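Linduvville sitting room – the chair by the door
12 January 2022

Every house has a spot where things get put down, and in the Linduvville house it is a padded chair. These pictures belong to the Fululstead series on everyday rooms, which has 81 entries so far. The chair is kept under a floral sheet, and whatever needs sorting goes on top of it until there is time to deal with it.

The sheet was bought for a bed and turned out too small. It has large pink blooms, tan leaves and thin vines on white, and it covers both the back and the seat of the gray chair. 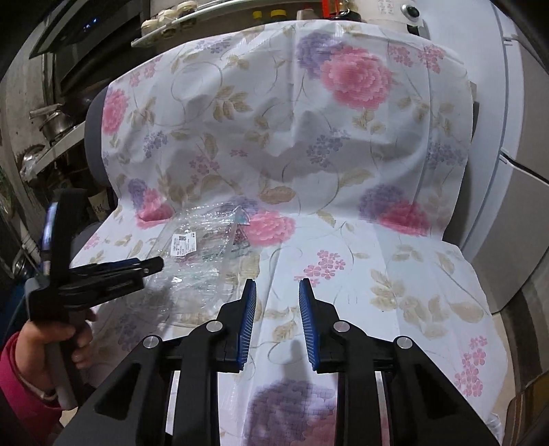

Photo: Reda Gaber / Fululstead

A clear plastic bag on the seat, with a white sticker and a small QR code. The wrinkled film lets the flowers show through. Packaging like this tends to stay on the chair for a day or 2 before it goes to the kitchen or the bin.

The household sorts by where things live. Food goes first, then bottles, then cloths, which all end up in one drawer whatever they were bought for. Fahmy, who lives upstairs, would have separate drawers – there isn't room for them.
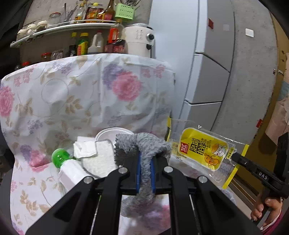 Small things are harder to place than big ones. A bowl has a shelf and a food package has a cupboard, but a fluffy gray cloth could go to the kitchen, the bathroom or the car. The same is true of a bottle with a green cap once it has left the room it came from. In this house the rule is that anything without a place goes back to whoever used it last.

The sheet is washed when the chair has been cleared, and it is back on by the evening.

Next in the series: the hall shelf at Ikex. Prints can be ordered from the Fululstead office, quoting gallery number 1473.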